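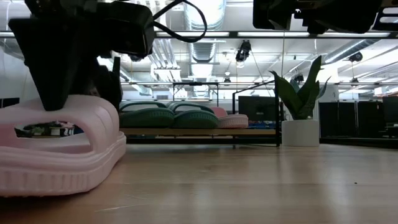
1/ House rules for teleoperated tidying, the shoe rack edition

I've spent most of March rewriting our operator rules and a few people asked me to share them, so here goes. Grab a tea, it's a long one!

2/ The task sounds like nothing. Slides go on the rack, in pairs, toes the same way. We've got green ones and pink ones. My mum could explain it in one breath. Our old rule sheet took four pages and still didn't say what counts as "on the rack".

3/ So, rule one: write down what finished looks like before anyone touches the controls. Ours now reads "both soles flat on the shelf, no overhang, pair side by side, gripper clear". Negin Jafarzadeh wrote that line and I've been nicking it for every other task (sorry Negin).

4/ Rule two is where you take hold. Strap or side wall, pick one at the start of a session and stick to it. Both are fine! Swapping halfway through without a note is what drives the reviewers up the wall.

5/ Rule three: a fumble stays in. If the shoe tips over or slips, keep recording, recover it, tag the episode "recovery". We used to bin those. Of the 1,464 episodes in the Matlala set, 801 were tagged clean first time, and I'd now say the others taught us more.

6/ Bongani Du Plessis disagrees with me on this, by the way. He wants recoveries kept in a separate folder with their own sign-off. We argued about it for a whole Saturday and settled on one folder, two tags. Ask me again in a month.

7/ Rule four: hands out of the work area while the arms are live. Yes, even to nudge a sandal an inch to the left. Stop the arms, say "stopped" out loud, wait for the other person to say it back, THEN reach in. It feels daft for the first day and after that you don't notice.

8/ Rule five: cables get checked at the start of every session, with the arm moved slowly through its full reach. Any loop that could snag on the rack gets re-clipped. Takes about 700 seconds if you do it properly (Ntombi Sithole timed me, I was slow).

9/ Rule six, the unpopular one. Operators stop at 400 episodes a week. People get sloppy on small repeated jobs and they're the last to spot it in themselves. I certainly was.

10/ Still undecided: whether plants and screens near the table should stay put all session or get moved between batches. Badgate's sheet says fixed, ours says nothing. If you've got a written rule for it I'd love to read it, replies are open.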